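Does the Skornari result hold up outside their own kitchens?

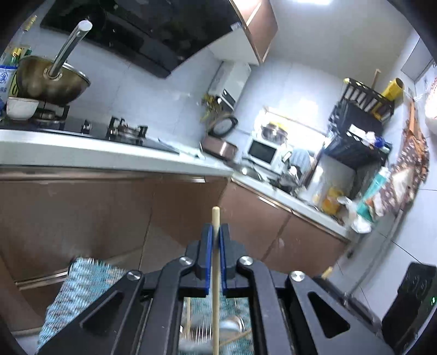
Sereo's write-up says a policy trained on 900 handheld demos gets thin utensils right almost every time. I don't buy it yet. Every test object I can find is like the light wooden stick between the blue pads, an easy grip once you're on it. Has anyone run it in a home they didn't record in?
Posted July 26, 2023

Zdislava Lukáč
We tried. 268 trials, two kitchens that weren't in the training set, and the numbers dropped a lot. Handles lying flat on a counter were the worst. The paper counts a grasp as good if it lasts 30 frames – read the appendix, it's not in the main text. I'd want to see the object put somewhere before calling it a success.

pralta_user
works fine for me, just collect more data

Malinowski
More data of what, though? We went to 4000 demos and the curve was flat well before that. New rooms helped a bit. Also check which baseline they compare with, it's an old one. They said code in August so I'd wait for that.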